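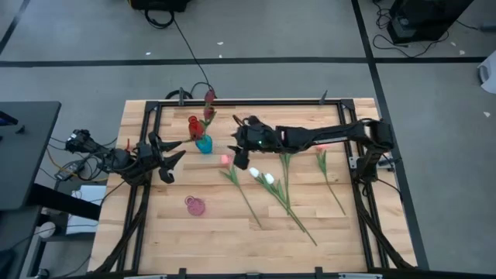 Do we have to register before the December conference, or can we just show up for the evening services?

Evening services at Skiscombe are open to anyone. Registration is only for the business sessions and the meals.

Posted in: Church Life > Conferences and Gatherings

irenkun
Adding to the above. Business sessions need a delegate letter from your home church. Ours went in on 9th February and the badge came by mail. The fee was $40, meals included.
Irén Kun

murnby_pew
Last year they ran out of seats on the second night. 2704 people in the main hall and the doors were shut before the choir started. I would register either way.

unai_r
Registering doesn't hold you a seat in the evening. The badge gets you into the morning sessions, nothing else.

murnby_pew
We had badges and were let in by the side door. People without them were sent to the overflow room.

unai_r
That was the Szénási entrance, and it was for delegates with small children. I was an usher there. Overflow was first come, first served.
Unai Robles

murnby_pew
Our youngest is 15, so I don't think that was it.

irenkun
Email the office and ask. The rules may be different this year anyway. Does anybody know if the bus from Vulitz is running again? Our church has 108 going and we can't all park.

unai_r
It's running. Sign up by congregation, one form for each.

14 likes | Share | 9 comments

Contact the moderators | Back to top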